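Storing plastic cups on a mug tree

A mug tree takes up less bench space than a row of cups and keeps the rims off the shelf. Most are sold for china mugs with handles, but they also suit light plastic tumblers, which just slip over the pegs. We keep ours beside the kettle.

Setting it up

1. Wipe the base and post with a damp cloth, then dry them with a tea towel. Don't leave a wooden stand sitting in the sink.

2. Stand it somewhere flat, 10 cm or more back from the edge. Plastic cups weigh very little, but a sleeve will still catch one. Park any cups waiting to go on upside down next to the base.

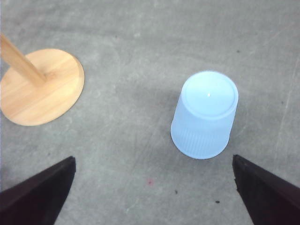 3. Hang the first cup on one side and the second opposite, so the weight is even. Push each one on until the inside of the cup rests on the peg. The closed end will point up and outwards.

4. Put the last cup on the front. With three on a small tree they will overlap a bit. Take the front one off first when you want a drink - pulling from the back tends to bring the others with it.
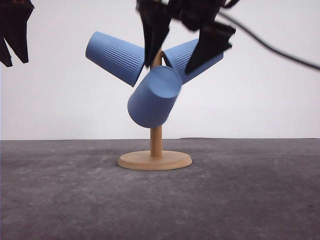 Trekotwood Neighbourhood House - Home Skills Group

Cleaning ribbed cups

Fine ribs give a better grip but they hold grime. Use an old toothbrush and a drop of detergent, and work along the grooves. For tea stains, leave a paste of bicarb soda and water on for 3 minutes, then rinse. Cups that have rolled onto the floor get a full wash before they go back on the tree, including the inside of the rim.

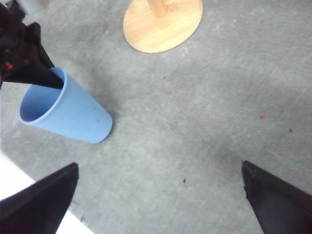

Can I hang cups straight after washing?
Shake them out first and give them a few minutes on the draining rack. Water running down the pegs will eventually mark the timber.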